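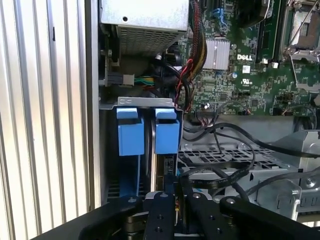 To: Disassembly Cell Working List
From: Handling Equipment Desk, Beltberg Technical Institute
Date: Sep 11, 2023
Subject: Re: Parallel finger trials on desktop computers, second round

The Handling Equipment Desk thanks the Skitham site for its message, which is quoted in part below with our replies. Members who did not receive the July report may request it from the Desk. The file is too large for the list.

> We have read the July report and have some concerns before we commit to the
> same gripper. Our understanding is that the first round used the Nelent
> parallel unit only on side panels and loose drives. Has it been tried inside
> an open case, with the cables still in place?

It has. The second round was carried out entirely on open desktop cases, with the power supply, main board, drives and cabling left as they arrived. The Dell units made up the larger part of the batch, and the drives with blue plastic carrier handles were chosen as the main test part. The handles give the fingers something to hold, and two of them sit side by side in the cage, so the gripper must take one without disturbing the other.

We made 295 attempts at a drive handle with the Nelent unit and 295 with the Sfeir unit. The Nelent unit completed 187 of them without a person stepping in. The Sfeir unit did better on a bare cage but was stopped more often by cable bundles, as its body is wider just behind the fingers. Full counts by case model will be sent once the second reader has checked them.

> Our operators are worried about reach. On our bench the links touch the case
> wall before the fingers arrive at the part.

The same thing was seen here. The fingers themselves are narrow enough, but the outer links spread to either side as the gripper opens, and it is the links that meet the metal first. Two changes helped. We now open the fingers only as far as the handle requires before going down into the case, and we turn the wrist so that the links lie along the longer free direction of the case. The full opening should be used only above the top edge.

We ask sites not to file or grind the links. One site has already asked, and the maker's terms do not allow it.

> Is the wrist camera of any use at that depth? Ours shows mostly the gripper.

It is of use, with limits. Mounted at the wrist, the camera keeps the finger plates in view along the bottom of the picture, and the operator can judge their distance from the handles fairly well. Depth is harder to judge than left and right. The ribbed silver metal beside our case also throws a good deal of light back, while the bottom of the drive cage stays dark. The automatic exposure setting follows the bright surface and loses the cage. We recommend a fixed exposure, set on the cage, and we have accepted that the brightest areas will wash out.

A second camera on a stand was tried for part of the round. It was helpful for training new operators, but it was blocked by the arm so often during the approach that we do not propose to make it a requirement.

> Which controller settings were used? The July report gives a force limit but
> no speed.

This was an omission, and we regret it. The speed inside the case was held at 3 percent of the arm's rated maximum. It is slow, and the operators said so. At higher speeds the arm did not stop soon enough after touching a cable, and one connector was pulled from its header. The force limit is unchanged from July. Position logging was left on throughout and produced 3771 entries that can be shared on request — please state which case model you need, as the full set is awkward to open.

> Finally, should we plan for memory modules and processor sockets as well?

Not at this time. The socket frame and lever call for a different motion, and the present finger plates are too thick to work close to the board. The Desk would prefer to settle the drive work first. Sites that wish to try thinner plates on their own are welcome to do so, using scrap boards only, and are asked to report the plate thickness and the finger surface used.

Before the next round, each site is requested to send the Desk:

- the case models it expects to handle
- the free space between the drive cage and the nearest wall, measured with the cables in place
- the type and mounting position of its wrist camera
- the firmware version of its arm controller

Skitham has also offered the loan of its older Sfeir unit for a side-by-side run on one bench. The Desk accepts with thanks, and will write separately about shipping and insurance.

Handling Equipment Desk
Beltberg Technical Institute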